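Does Black Really Get Hotter Than White?
by Mortimer Nguyen-Tran

Somebody has probably told you not to wear a black T-shirt on a sunny day. "Black soaks up the heat," they said, and then they walked off as if that settled it. Did they test it? I doubt it. Grown-ups repeat a lot of things they heard from other grown-ups.

So let's be fussy and check.

Start with light. Sunlight looks plain, but it is a mix of all the colors in a rainbow. When it lands on something, part of it bounces off and part of it gets soaked up. The part that bounces off is what reaches your eyes. A red ball sends back mostly red light. White paper sends back nearly everything. Black things send back very little, and the light they keep has to go somewhere. Most of it turns into warmth.

That sounds like a good story. A good story can still be wrong, though, so you need a test.

Take two glass jars that are exactly the same. Wrap one in black paper and one in white paper. Pour 200 milliliters of cold tap water into each. Put a thermometer in each jar, write down both numbers, and set the jars side by side on a sunny windowsill. Check them again later. If the black one is warmer, the story has passed one test.

One test is not enough! Maybe the black jar was closer to the window. Swap them and do it again. I'd want to see it happen at least 3 times before I believed it.

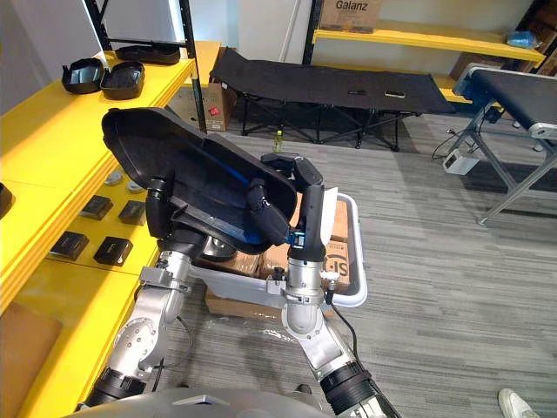 A black shell and a white bin. Which would warm up faster in the sun?

Did you say the black one? Careful. You can't tell from color alone. Size matters, and so does thickness, and what a thing is made of. A fair test changes just one thing and keeps the rest the same. A shell and a bin are different shapes, so if one got warmer you wouldn't know what to blame.

Now for the claim I like least: "Black clothes are always hotter." Always? At night there is no sunlight to soak up. In the shade there is a lot less of it. And some people who live in hot deserts wear loose black robes. Scientists who looked into this found that the cloth did get hotter, but the extra heat didn't reach the skin, partly because air could move around underneath.

A reader named Aqeel Zaidi wrote to ask whether a black car is hotter inside than a white one. In the sun it usually is, but a lot of heat comes in through the windows, and paint can't do much about that. Any closed car in the sun can get dangerously hot, whatever its color – never sit in one to find out.

Try the jars first. If your numbers don't match what I've told you, write them down anyway and look for the reason.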